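Rundmont House Residents' Association
Minutes of the general meeting, March
Held in the ground floor meeting room, 7.00 pm

Present: nine flat holders, the managing agent (Hodumel), the heating contractor (Hollov).
Apologies: flats 4, 11 and 16.

1. Minutes of the previous meeting
Agreed as a correct record, with one change. Under item 6, "rear gutter" should read "rear downpipe".

2. Matters arising
2.1 The downpipe at the north-east corner has been refixed. The stain on the stairwell wall below it has not yet been painted over. Hodumel to add this to the next decorating order.
2.2 The entry panel still drops calls to the top floor. The supplier has asked for a list of affected flats. Flats 17 to 20 to confirm to the agent in writing.
2.3 The insurer has accepted the revised rebuild valuation. No change to the excess.

3. Windows
3.1 The agent reported on the window survey by Rodrigues. All street-side rooms were inspected except in flat 11, where access was not given. The surveyor found the frames sound in general. The main faults are worn seals, stiff hinges and failed trickle vents.
3.2 Condensation was recorded on the inner pane in five flats, in each case in a bedroom. The surveyor puts this down to blocked vents and poor air movement at the glass, and does not recommend replacing the units at this stage.
3.3 Flat holders asked whether curtains make the problem worse. The report says that heavy lined curtains closed overnight hold cold air against the pane, and that lighter curtains have less effect. It advises leaving a gap at the sill in either case.
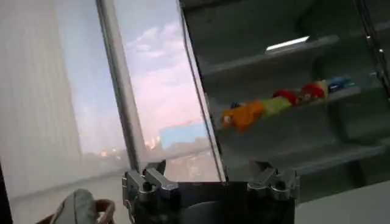
Item 3.3: sheer white curtain, hanging in folds.

3.4 Two quotations have been received for new seals and vents. The lower is £1210 for the street side, including access equipment. The higher includes the courtyard side but leaves out making good. The meeting asked for both to be priced on the same basis before a decision.
3.5 It was noted that under the lease the frames and glass are a shared cost, while vents, handles and window dressings fall to the flat holder. Flat 9 questioned whether vents set into the frame count as part of the frame. Hodumel to check the wording of the third schedule and report back.
Action: Hodumel to obtain like-for-like quotations and circulate them with the note on the lease.

4. Heating
4.1 Hollov reported that the circulation pump was changed in the autumn and is running within its limits. System pressure has been steady. Water treatment is due before the summer shutdown.
4.2 The return temperature on the west riser remains higher than on the east. The contractor believes the balancing valves were never set after the last radiator change. Cost of rebalancing: £151 per visit, two visits expected. Approved.
4.3 Flat holders are reminded not to bleed radiators while the system is running.
Action: Hollov to give notice of both visits on the lobby board.

5. Accounts
5.1 The service charge account was presented. Two flats are in arrears. Reminders have been sent.
5.2 A transfer of £1000 to the reserve fund was proposed. One objection, on the grounds that the window costs are not yet known. Carried by seven votes to one, with one abstention.

6. Any other business
6.1 Bicycles are again being left on the first floor landing. Notices to be attached, with removal after a fortnight.
6.2 The bin store light stays on during the day. The sensor is to be moved or covered.
6.3 Flat 2 asked for the side gate to be locked from 10 pm. Deferred until the cost of an extra set of keys is known.

7. Next meeting
To be called once the window quotations have been received. Items for the agenda to reach the agent in writing.

The meeting closed at 8.35 pm.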